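3.2 Sorting habits in small repair workshops

The most exciting part of the Lirholm survey, at least for us, was how much people had to say about bins. We had gone in asking about repair times and spare part costs, and we came back with page after page on where small things are kept, who moved them, and why the old place was better. Of the 1567 written answers we collected, 1184 mentioned storage without being asked about it. That is a wonderful thing to find in a data set, and it changed the direction of the whole study.

Two broad habits stood out. Workshops in Kunatness tend to sort by part: all springs together, all switches together, whatever machine they belong to. Workshops in Cultstead sort by job, so that one container may hold a spring, a switch and a handful of screws that will all go into the same washing machine. Both groups defended their way of working with real warmth, and both could point to cases where the other way had cost somebody an afternoon.

Open containers were the clear favorite in both towns (Figure 4). Drawers were praised for keeping out dust, but several respondents wrote that a closed drawer is "a place where parts retire." With an open bin on the table, a person can check the contents at a glance and reach in without putting down the other tool.

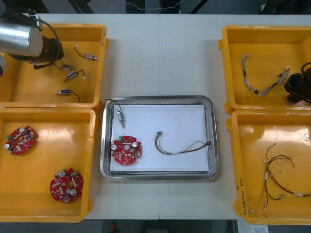 Figure 4. Yellow plastic bins on either side of a shallow stainless-steel tray. Small solenoids with short black leads lie in the upper-left bin.

Wired parts deserve a paragraph of their own. Coils, small motors and sensors all come with leads, and leads tangle. Respondents who sorted by part complained about this far more often than those who sorted by job, and the reason seems simple enough – a bin of 50 identical parts has 50 sets of wires looking for each other. The Adams workshop, our smallest site, solved the problem by never keeping more than 12 wired parts in one container. We loved this rule. It is easy to teach, it needs no equipment, and two other shops had taken it up by the time of our second visit in July.

Color played a smaller role than we expected. Most shops bought whatever bins were on sale, and only a few used color to mark anything. Where it was used, it marked urgency more often than contents. We return to this point in Section 4.1, where the interview material gives a richer picture of how such codes begin and how quickly they are forgotten when staff change.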